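Mar 25, 2021

Right, the slot diary. I said I'd write up my month with the Gasar games and then went quiet, mainly as I'd lost the notebook. It was in my coat. So let's get on with it.

For anyone new, I play online slots with a fixed pot each month and when it's gone, it's gone. This time the pot was 118 pounds, an odd number only in that it was what was left over from last time and I couldn't be bothered to top it up. I play at 20p a spin nearly always, and I keep a tally of spins in pencil like somebody's gran at the bingo.

The first one I tried was Fonham Fair, which has been all over the front page of the site I use. Five reels, a helter-skelter down one side, and a brass band tune that you will be humming in the shower for a week. I liked it more than I thought I would! The coconut symbols are the wilds and when you get three of the goldfish bags you're off into the free spins, where the wilds stay put. I got the free spins four times in my first 300 spins, and one of those paid 41 pence. Forty-one pence! The band played the full fanfare for it as well, the cheek.

Then there was Omden Deep, the submarine one. Lots of people in the comments told me to give it a go (you know who you are). It's a much meaner game. Long stretches of nothing at all, just bubbles, and then a hit that puts you back where you began. I did 200 spins in two sittings and came out three quid down, and I really can't call that a bad evening. The sound is lovely with headphones on - all creaks and pings - but I'd turn the music off, it loops every few seconds and does your head in.

What I don't get on with is the bonus buy. Both games have one, and it costs a whopping great multiple of your stake to go straight to the feature. On my sort of pot that's most of the fun gone in two clicks. I tried it once on Omden Deep, felt slightly sick while the hatch opened, and got back less than half. Never again. Well, not till June anyway, when my pot resets for the summer and I get silly. 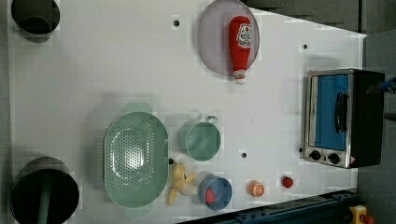 The other thing I wanted to moan about is the loading times. Fonham Fair is fine on the laptop but on my old tablet it hangs on the goldfish for ages, and twice it threw me back to the lobby in the middle of a spin. Both spins had been settled properly when I went back in, so no harm done, but it does make your heart jump a bit.

Total for the month, by my pencil marks, was 3391 spins, and I finished with a little under nine pounds in the account. Fonham Fair did most of the damage and I'd still go back to it first.

Next up is Smits and the Clockmaker, which has cluster pays and no reels as such, so my tally system may need a rethink. If you've played it, tell me whether the small stakes are worth bothering with or if it only wakes up higher than that. I'm starting it tomorrow night with the nine pounds.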